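1/10/16

Bag notebook, carrying on from the September pages (which are in the other book, the one with the tea ring on it, if anyone is looking for them).

Right, so the tan canvas one is together. I said I'd write it up properly this time because Jairo had to unpick half of the last one using only my notes and was quite polite about it, considering. Those notes said "sew gusset, then the other bit". I do know what I meant by the other bit! But I can see it wasn't a great help.

Canvas is the Dunbar stuff, the tan, same roll as the apron pockets. We've got enough left on the roll for another bag and a bit over, maybe a pouch. I cut this one across the width instead of down the length and I wouldn't do that again, the sides have more give in them than I wanted and the whole thing slouches. Eusebio says he likes a bag that slouches. I'd like it to slouch because I asked it to.

Binding is the dark brown. I went back and forth on this for ages, I had the brown and a tan that nearly matched, and a nearly match is horrible, it looks as if you tried and missed. Brown shows up every wobble in the stitching, mind. There's a wobble on the bottom left corner that I've unpicked twice and it's still there, a bit smaller. I'm leaving it. If you go round the corner a third time you're sewing through a row of holes and it starts to tear like a stamp.

Rounded corners: used the lid of the Goltix tin to draw round, which gives a curve the binding will go round without a fight. The saucer is too tight, don't use the saucer. Clip into the seam allowance before you pin, and clip more than you think, then pin, then tack by hand. I know tacking is dull. I skipped it on the first corner and the binding crept along by a good finger's width by the time I'd got round, so out it all came and I tacked it like a grown-up.

Needle. Started with the ordinary one and it went through two layers of canvas happily enough and then at the point where the gusset, the front, the pocket and the binding all meet it just sat there and thumped. Changed to the heavy one, walked it over the lump by turning the wheel by hand, fine after that. Note for Jairo: the heavy needles are now in the drawer with the chalk, because I moved them, sorry, and the drawer with the needles label has got elastic in it.

Thread was Ravum, the tan. Good thread. I had the tension too tight to begin with (still set for the lining job) and the top seam of the left pocket is puckered because of it. Slackened it off and the right one is better. If you put them side by side you can see which one I did first.

Pockets. These were meant to be flat patch pockets and then I got ideas. What I did was put a pleat in each one so there's room for something fat, a ball of yarn or a tape measure or a sandwich, and the pleats do open up nicely but they also make the front panel go in and out a lot, so there are hollows on either side where the cloth sinks in. With something in them I think they'll fill out. Eusebio thinks the pleats should be pressed hard and stitched down for the first inch at the top and I think he's right, annoyingly. Will do that on the next one. I could do it on this one but I'd have to take the handles off and I am not taking the handles off.

Handles! Let me get this down while I'm still cross. I cut the straps from the same canvas, folded in, folded again, two rows of stitching. Lovely straps. Really even, I was very pleased with myself. Then I put both of them on the front. I'd marked the front panel and the back panel with chalk and the chalk had rubbed off the back one, and I had the radio on, and I pinned the second strap to the panel that already had the first strap on it, and then sewed it, with the box and the cross and everything, reinforced so it would never come off. So now it has a handle on the left of the front and a handle on the right of the front, hanging down like a pair of ears, and they cross over each other at the bottom.

I rang Jairo and he laughed for quite a long time. Then he said leave it, call it a feature, you could hang a scarf through them. I'm not going to hang a scarf through them. But I did put it over my arm using both loops together and it carries, it just tips forward. With weight in the bottom it might tip less. I'll try it with the pattern weights in tomorrow and write the result here.

Later: have been thinking about the tipping and I reckon a stiff base would sort most of it. We've got the offcut of the Iselance board in the back, under the ironing things. Cut it a touch small, round the corners off with the same tin lid, cover it in lining so it doesn't look like cereal packet. It can just drop in. That would also stop the front denting in the way it does at the moment, or help anyway.

Zip. This is the part I'm properly happy with so I'm going to go on about it. I set the zip into a folded flap along the top, same canvas, so that the raw edge of the zip tape is hidden inside the fold. Order of doing it, for whoever does the next one:

Fold and press the flap pieces first, before you go near the zip. Press them really hard, with a damp cloth, and let them go cold on the board under a book.

Lay the zip in with the teeth just clear of the fold. Not right up against it, the slider needs room and canvas is thick. On the September bag I had it too close and it snagged every single time you opened it.

Tack. (Yes, again.)

Sew with the zip foot, stop halfway with the needle down, lift the foot, move the slider past, carry on. I forgot to do this on the first side and there's a little bulge where I steered round the slider. You'd have to know.

Leave the ends until last. The ends are where the zip, the flap and the gusset all get folded into one another and it's a real wodge. I hammered mine flat. Proper hammer, bit of scrap leather on top, few good thumps, and then it went under the foot. Left end is neat, right end is all right.

The pull is one of the long metal ones out of the jar. It's a silvery thing, a bit blue in some lights, and I wasn't sure about it against the tan but now it's on I love it. It's long enough to get hold of with gloves on. The little brass ones looked smart but my thumb kept slipping off.
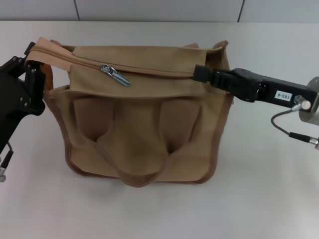

Tan canvas bag, front, zip side up. Brown binding, long pull, both handles on the front (see above, don't say anything).

Seeing it standing up on the white table I'm less bothered about the slouch than I was. The creases down the front are partly from being folded under the other cutting for a week and I might steam it over a rolled towel and see if they drop out. The brown edge does exactly what I hoped, it gives it a line. I'd have the pockets a thumb's width higher next time, they crowd the bottom when the handles are lying over them.

Things to change on the pattern before anybody cuts another:

Put a notch for the handles on the front AND the back, an actual notch cut in the edge so it can't rub off.

Write FRONT on masking tape and stick it to the front.

Pocket up a bit, pleats stitched down at the top.

Cut down the length of the roll.

Flap could be a shade wider. It's fine, it just looks mean next to the size of the bag.

Eusebio wants to know if we'd do it in the dark green with the same brown binding. I'd like to see a scrap of each held together first. There's green in the cupboard but it's a lighter weight and I think it would need lining all the way through, and then the zip order changes because the lining has to be caught in with the flap. I'll do a small trial of just the top edge with the lining in and pin it to this page.

Bias binding, we're low. I used more than I'd reckoned on going round both sides and the bottom, plus the length I wasted on that first corner. If one of you is putting an order in, ask for the dark brown in the wider width, the one we've got only just covers the seam where it's thickest and I had to stretch it and hope.

Also the big shears want sharpening, they're chewing. And whoever borrowed the awl, it's not in the jar.

Jairo, the pattern pieces are in the brown envelope, all except the gusset, which I traced onto the back of the calendar page. I'll copy it out properly when I've altered the notches.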